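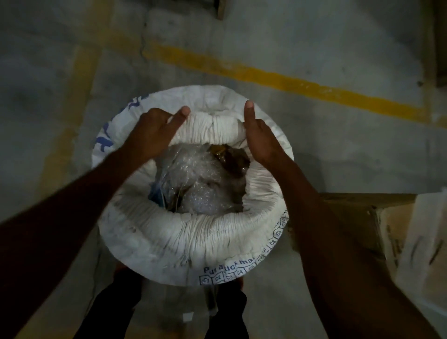
Embla Kvam

Tips for unpacking woven sacks, plus a few words on the Jallari kit from Dosstead, which I've had on the bench since the start of the week.

First the sack. Roll the top down on itself, outward, keep going til you have a fat collar. Stays open by itself if the collar is thick enough. Both hands on the rim, pull apart, look in before you reach in. Bubble wrap hides small stuff along the sides — check there first.

If there are printed tick boxes on the sack, tick them. Pencil wears off, use a marker.

Clear some floor. Cardboard box next to you for the wrap, keep it for returns.

Now the kit. Jallari is a small sorting arm, bench mount, 541 dollars with the basic gripper. Lifts 900 grams on paper. Mine got a full jar of screws up fine, but slowly. Soft plastic it drops. Shiny wrap confuses the sensor, so unwrap things before you hand them over. Bubble wrap — forget it.

Set up took me around 80 minutes, half of that hunting for the hex key (taped under the lid, look there). Manual is OK, pictures too small. Tighten the base bolts again after the first day, mine had worked loose.

Amoah sells a longer gripper finger that fits. Havent tried it. Bakatell does the same arm with a case for 758, I wouldnt pay for the case.

Would I buy again? For screws and fittings yes. For opening sacks, still hands.

Spare parts list coming in May.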